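Asby Oval Plate, powder blue
Item 302

An everyday side plate with a raised rim, from the Gilmartin tableware range. Suits toast, sandwiches or cake.

Sold singly or in a set of 4. Dishwasher and microwave safe. Not for oven use. Colour may vary slightly between firings.

Ships from our Hamilton warehouse in 6 business days. Replacement pieces are available for all current colours. 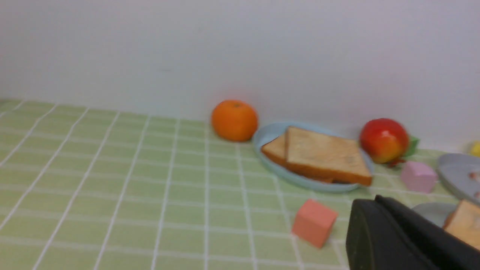 1 min read

The powder blue with two slices of toast, on light green tile. Mandarin and bread not included.

Product questions: Eimear Moriarty, customer service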